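Paltenstead Bench Kit: Set-Up Guide
Section 6. Comparing Two Grippers on the Same Bench

Last revised 25/12/2018, by an author who had other plans for the day.

This section assumes that both arms are bolted to the rail, that they have been homed as in Section 4, and that you have stopped arguing over which gripper is better. You are about to find out, and then you can argue with numbers.

The steps below compare the standard Zirville parallel fingers with the Kusuma soft-tip set. They work for any two pairs of fingers that fit the wrist flange. If yours don't fit the flange, see Section 3, and put down the file.

6.1 Before you start

1. Turn off arm power at the controller. The stop button holds the arms but does not count as off.
2. Fit one set of fingers. Tighten the four flange screws in a cross pattern, a little at a time.
3. Tug the wrist cable gently. If it moves at the connector, reseat it. A half-seated connector will behave perfectly until trial 30.
4. Restore power and open and close the gripper fully, three times, with nothing between the fingers. Nothing includes you.
5. Run Zero Fingers from the Tools menu. The controller remembers the last set you zeroed and will cheerfully apply those values to the new one.

CAUTION: Keep hands, sleeves and lanyards away from the fingers whenever arm power is on. The force limit protects the gripper. It was not designed with you in mind.

6.2 Setting the force limit

The controller counts force in steps from 0 to 2,000. These are not newtons. We have asked for newtons and have been told January.

1. Start at 200.
2. Close on a test object and lift it a hand's width.
3. If it slips, add 50 and try again.
4. When it holds, add 50 more and write the number down. Use this value for every trial with that object and that set of fingers.

NOTE: Do not set both grippers to the same number and call it fair. Soft tips need a different setting from hard ones, and equal numbers only mean that one of them loses early.

CAUTION: Plastic cases will flex well before they crack, and the software can't tell one from the other. If the lid bows, back off.

6.3 Choosing test objects

Pick things that are awkward in different ways. Pencil cases are good: flat, smooth, cheap, and sold in enough finishes to embarrass most grippers. Add one small upright object and one with a rough or bumpy surface. Avoid anything you'd be sorry to see on the floor.

Mark the start position of each object with a bit of tape, then take a picture from the bench camera and from the wrist camera. The tape will peel. The pictures won't.

6.4 Running the trials

1. Load the routine called Compare_A.
2. Enter the object name. Spell it the same way each time. The log treats "case blue" and "blue case" as strangers.
3. Place the object in its start position.
4. Press Run and step back.
5. Score the attempt: 2 for a clean pick, 1 for a pick that shifted in the fingers, 0 for anything you had to bend down for.
6. Repeat until you have 30 attempts per object, then swap fingers and return to 6.1. Yes, all of it, including the zeroing.

NOTE: Don't rescue a slipping object by hand. It feels kind, and it ruins the row.

6.5 Checking the camera views

Compare both views with your saved pictures after every finger swap. A new set of fingers can sit longer or wider than the old one, and the wrist camera may now be looking mostly at fingers.

Bench view first, then wrist view:

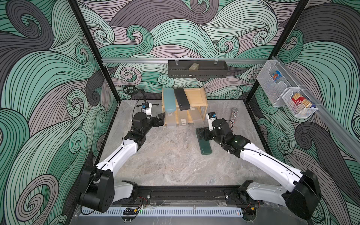
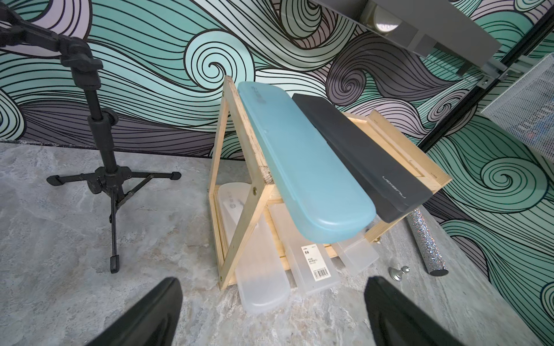
If the fingers hide the part of the object you mean to grip, change the approach angle in the Wrist tab in small steps. Do not bend the camera bracket. The Dundport office has a drawer of bent brackets and is not taking more.

Save the new view under the name of the finger set. The log file stops at 2,000 rows and then starts writing over the oldest ones without comment, so export it at each swap as well.

6.6 If the results look wrong

Every score is 2: the force limit is probably too high. Look at the objects for dents.

Every score is 0: the fingers were not zeroed, or they are on backward. The flat side faces in.

Scores get worse through the day: wipe the tips with a dry cloth and check the flange screws.

The two grippers tie: run the rough object again at the lowest force that held it. If they still tie, buy the one with the shorter screws list in Appendix B.

Continue to Section 7, Arm Speed, once both log files are exported.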